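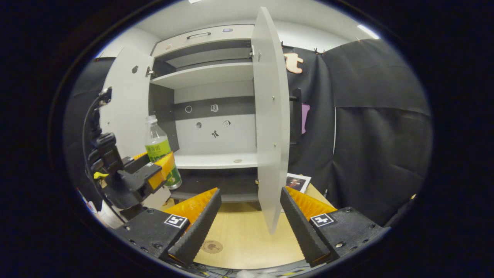
### 4.2 Length of stay and the shared kitchen

The most exciting result of the study concerns guests who stayed longer than they had booked. We collected 1550 completed stays from two hostels, Eltari and Gadau, and 800 of them came from guests who had reserved a dorm bed without breakfast. Within that group, use of the shared kitchen on the first evening was the strongest sign that a guest would add a night — stronger than room price, age, or season.

We did not expect this at all! Earlier work by Buenaventura treated the kitchen mainly as a way for guests to save money, and our own pilot in March was built on the same idea. Yet guests in the highest spending group cooked nearly as often as the others, and they extended their stays just as readily.

Figure 3. White cabinet with both doors open and the drawer above it.

The 50 follow-up interviews help explain the pattern. Guests talked about borrowed salt, bus tips, and plans made over the sink, and several had changed their route after one long dinner. A guest at Gadau put it this way: "I came in to boil an egg and left with a hiking group." Magbanua, the third site, opened its kitchen too late in the season to be included, but its early booking records are very promising, and we return to them in Section 5.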